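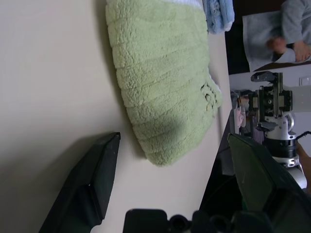
2021-11-13, Brornier room, club notebook

Towel folding again. Green and pale blue on the table, both arms running, wrist cameras and head camera recording.

Started late. The left arm would not home on the first go and gave the same joint limit message as in June. Power off at the wall, wait, power on, fine after that. I have put it on the fault sheet. If it comes up again we should write to Figueiredo and ask if the cable kit is the cause before anyone starts loosening covers.

Plan for the session was the grasp step only, no full folds. The rules for the Rident round say the cloth must start crumpled, and we have been starting ours far too tidy. So the starting heap is now made by picking the towel up in the middle and dropping it. Person who drops it steps back behind the table before the operator takes over.

Green towel: the ridges help if the fingers come in across them. Coming in along them, the tips tend to slide and close on very little. The pile is thick, so two layers feel much like one to the gripper and the width reading does not tell you which you have. I tried a slower close and could not see any benefit. Put it back to the old speed.
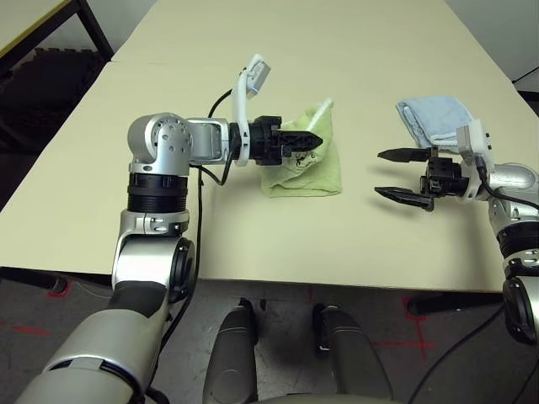

Left arm does the upper edge, right arm waits open until the left has hold. We had been moving both together and they kept pulling the heap between them, so one at a time for now. It costs time but the recordings are cleaner and easier to label.

Blue towel is the second item and stays to the right until the green one is done. It needs to go further in from the edge. Suggest we agree a spot and stick to it.

Recordings: Flultelen had 414 usable episodes before today and has 454 now. Target for the written report is 1,000, so we are nearly halfway. I threw out the ones where the operator stopped to ask a question in the middle. Please say "stop" and end the recording if you need to talk, otherwise someone has to trim it later and it is usually me.

Labels still a mess. Half of us write "edge" and half write "hem" for the same thing. Use hem from now on. I will fix the old ones when I have an evening.

To do before next session
Recheck left arm homing from cold
Agree blue towel position
Copy episodes to the second disk (not done since the last meeting)
Read section 2 of the Rident rules again, the bit about whether the operator may touch the table between attempts. I read it as no. The other team seems to read it as yes.
Spare fingertip pads, we are down to the last pair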